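Why I stopped signing off on the checklist

Our shop got a new safety binder in April. It came from Bultine, the consultants the front office likes, and it has 17 pages on how people should behave near a robot arm. I've now read it twice, once out of duty and once because I couldn't believe the first reading.

I don't have anything against rules. I've worked next to machines long enough to have seen a man's sleeve go where his arm nearly followed. What bothers me is a rule that can be ticked off without anyone looking up from the clipboard. Page four says the operator must "confirm the workspace is in an acceptable condition." Acceptable to whom? I asked Krešimir Begović, who had to sit through the training with me, and he said he confirms it by confirming it. He got full marks on the quiz.

There is a published standard behind all this, or several, and the binder quotes bits of them in gray boxes. The boxes are the best part. They talk about what could go wrong and how badly, and they expect you to have thought about your own table and your own job. Then the binder turns each one into a yes or no question and the thinking drains out. Speed limited? Yes. Stop button reachable? Yes. Reachable from where, by somebody with what in their hands? No box for that.

Take holding a part in the air. The checklist treats the arm as either moving or safe. An arm that has stopped with something in its grip is listed as safe, and I would like whoever wrote that to put a hand under it and wait.

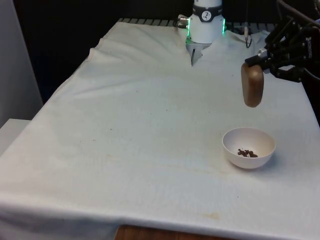 Valbona Spahić wrote in after my last post to tell me I'm being unfair to the binder people. Her view is that a vague rule at least gets a person to pause, and a detailed one gets copied from the shop down the road and never read. At her place they had a lovely detailed one from Tornmont, she says, and the only page with fingerprints on it was the one with the phone numbers.

Fair enough, Valbona, and I laughed at the phone numbers. But I don't buy the pause. A pause is worth something if you know what to look for while you're pausing. I've watched people pause in front of a guard that was hanging by one screw, then sign.

So I wrote my own sheet. It's one side of paper and it has no yes or no boxes at all. You have to write a few words on every line, which people hate. Dragica Hodžić told me it took her longer than the job did. It took her around 3 minutes. I timed it, because I'm that kind of person, and I'll admit the next one was faster and the handwriting was worse.

The lines go like this, more or less. What is the gripper going to hold, and what happens if it lets go. What is lying on the table that isn't part of the job. Which cables can be reached by a hand, a foot or the arm. Where will you stand. Who else knows you're running it. What did you change since the last person.

That last one has already earned its keep. Two people in the same week wrote "nothing" and then, when I asked, remembered that they'd moved the stop point. The binder has a form for recorded changes, form 2, and as far as I can tell it has never been filled in. The supplier's rep from Trollerico asked to see ours and I handed him a blank one. He said it was very tidy.

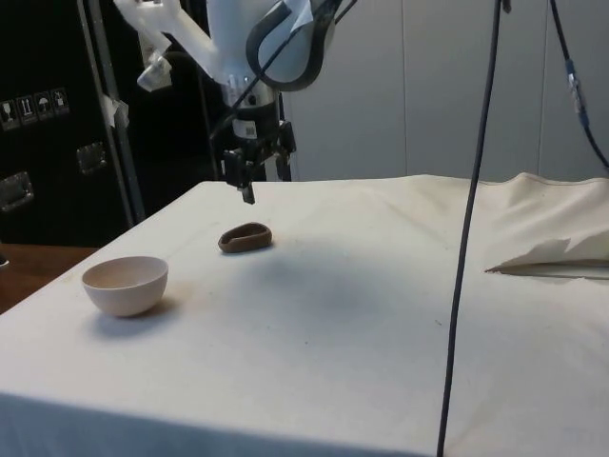 My line on cables gets the most complaints. People read "cables" and think of the big one on the arm, look at it, see it's clipped, and write "fine." The ones I worry about are the others, the ones that were run in a hurry for some extra bit of gear and then became permanent. A long black one hanging straight down past the front of the table is exactly what I mean, and so is its neighbor with the little blue connector partway along. Maybe both are well out of the arm's reach. I'd want to see somebody write down that they checked, with the arm at full stretch, and put their name next to it. Same goes for a crumpled white something near the edge of the table. If it's part of the job, say so. If it isn't, move it before you run anything.

Bultine's answer to all this, when I sent it over, was that my sheet "could not be scored." They're right, it can't. Apparently an audit needs a percentage, and ours went up last time from the year before, and I can't name one thing on the floor that changed in between except that we had more binders.

Ognjen Nikolovski wants to use both for a while, the binder for the auditors and the sheet for us. I said I'd go along with it until the end of summer. I don't love it. Two lists means one of them gets filled in from memory at the coffee machine, and I have a pretty good idea which one people will pick when they're behind.

If you've got a sheet of your own that people really do fill in, send it to me. Photos of the filled-in ones, please - I've seen plenty of blank ones.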